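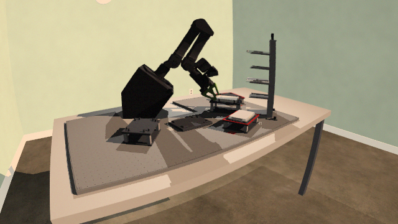

OPINION / SCIENCE & TOWN LIFE

Let Us See the Practice Runs

I have been to a good many open houses in my life, at firehouses and bakeries and once at a sewage plant (better than it sounds!), and I went to the one at Clirurell in November expecting the usual thing, a shiny machine doing its best trick behind a rope while we all clapped. What I got was a folding chair, a paper cup of cider and a big screen showing a robot arm that exists only inside a computer, in a small computer-made room with a table and pale yellow walls, working with little plates and the stands they sit on. And I sat there until 6 in the evening, which my knees had something to say about the next day.

The project is called Mridha, and the idea is simple enough that I could explain it to my sister on the phone. Before anyone lets a real arm near a real lab bench, the people at Clirurell rehearse the work in simulation, over and over, moving the stands a little each time and seeing how the arm copes. The batch they had loaded for us held 358 attempts. They let us pick the numbers ourselves, shouting them out like bingo, and whatever came up was what we watched. A boy in the second row had a gift for finding the bad ones, and he was very proud of it.

I want to say a word in favor of that, because I think it was braver than it looked. Most of what the public gets to see of robots is the one good take. We don't see the afternoon it took to get there, and so we come away either dazzled or frightened, and neither of those is much use to a town like Brindska, where people will soon be asked whether they want this kind of work coming in. 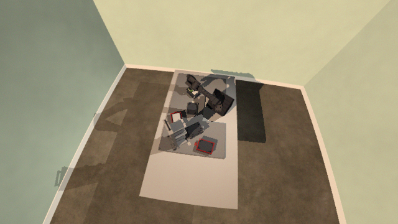 My own feeling, for what it's worth, is that watching a machine miss does more for a person's judgment than watching it succeed. After 15 minutes of it I had begun to lean in my chair when I thought the arm was going wrong, the way you do at a bowling alley. I had opinions about the approach! I had favorites among the runs. By the end of the hour I could have told you which parts of the job I would trust it with and which I would not, and I can't say as much for my dishwasher, which I have owned for years.

There is a fair objection to all this, and the woman next to me made it while we were getting more cider. A rehearsal in a computer is a tidy business. Spill something in there and you start over, and there is no mop. She wondered whether we were being shown a cartoon and asked to feel reassured by it, and I have turned that over a lot since.
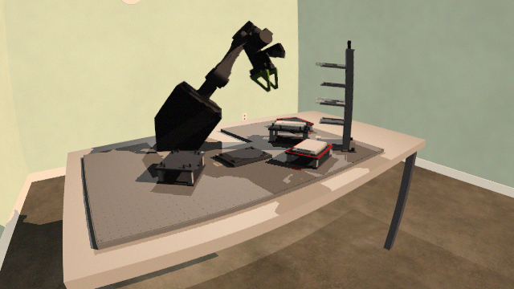
Nuwan Kodikara put it to me that the cartoon is where you want the mistakes to be, and that he would sooner show visitors a bad run on a screen than wait for one on the bench. He also said, quite cheerfully, that the simulated table forgives things a real one wouldn't, and that anyone selling you a robot on the strength of simulation alone should be sent home.

I liked him for saying so. I still think the woman with the cider had hold of something, though, and I'd like to see Clirurell run the next open house with the real bench beside the screen, doing the same job, so that we could compare the two for ourselves and see where they part ways.

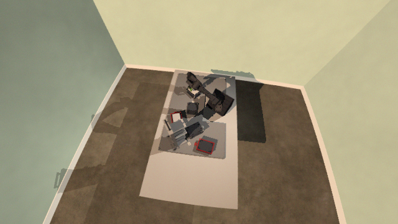 What I would ask of the others

Plarau, across the river, has its own visitor day coming in the spring, and I gather the plan is a short film with music. I'm sure it will be a lovely film. But I'd trade it for an hour of plain runs, picked by whoever happens to be in the room, with somebody patient standing by to answer questions – and I would bring a cushion this time.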